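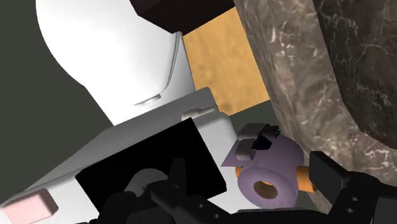 Replacing a fill valve and getting the water level right

18/12/2019

The cistern in the upstairs bathroom had been refilling itself at night since October. The sound was a short hiss lasting a few seconds, then silence, then the same again later. A cistern that tops itself up when it hasn't been flushed is losing water somewhere, and there are only two usual places for it to go: past the flush valve seal into the pan, or over the top of the overflow.

The test for the first is food colouring. Put a few drops in the cistern, leave it for an hour without flushing, and look in the pan. Mine stayed clear. I repeated it overnight with the same result, so the seal was holding.

That left the overflow. On most modern cisterns the overflow is internal. The central tube of the flush valve is open at the top, and if the water rises above it the excess runs down into the pan without leaving a puddle to warn you. With the lid off, the water was sitting exactly level with the top of the tube. The fill valve was shutting off late, and then passing a trickle.

The old valve was a side-entry type with a Tennant label on the arm. I took the cap off and found the diaphragm stiff and slightly ridged where it meets the seat. A new diaphragm would probably have cured it. The local merchant did not have one, and the only supplier I found online wanted nearly as much for postage as for the part, so I bought a complete Sinesell valve instead. It cost 11 pounds.

Procedure, for my own reference as much as anyone's:

Turn off the isolating valve on the supply pipe. Mine is a screwdriver slot type and needed a quarter turn. Flush, then sponge out what remains. Undo the supply nut while holding the plastic tail of the fill valve still with the other hand. If the tail turns, the float arm inside turns with it and can crack against the flush valve. Undo the backnut and withdraw the old valve.

Clean the area round the hole on the inside. There was a ring of scale on mine which came off with vinegar and a nylon scourer. Fit the new valve with its rubber washer on the inside, backnut on the outside, hand tight plus a quarter turn. Reconnect the supply with a new fibre washer. I used no tape or paste on this joint. The washer makes the seal, and the thread only pulls it together.

The instructions supplied were a single folded sheet with drawings and no words. They omit the flow restrictor, a small plastic insert pushed into the inlet. It is meant for mains pressure. If your cistern is fed from a tank in the loft, take it out or the refill will be very slow. I left it in for the first fill and timed it at 200 seconds. Without it, the figure was 100.

Setting the level took longer than the fitting. The float is adjusted by a threaded rod, and one full turn moves the water line by very little. I set it to 40 mm below the top of the overflow tube, flushed, let it fill, and checked again. It had settled slightly high. Two more turns brought it back to the mark, and it repeated on the next three flushes.

The isolating valve now weeps a little at the slot when it is fully open. It dries up if backed off slightly, so I have left it there. A replacement from Vavton is on order, and fitting that will mean turning the water off at the stopcock, which is behind the washing machine.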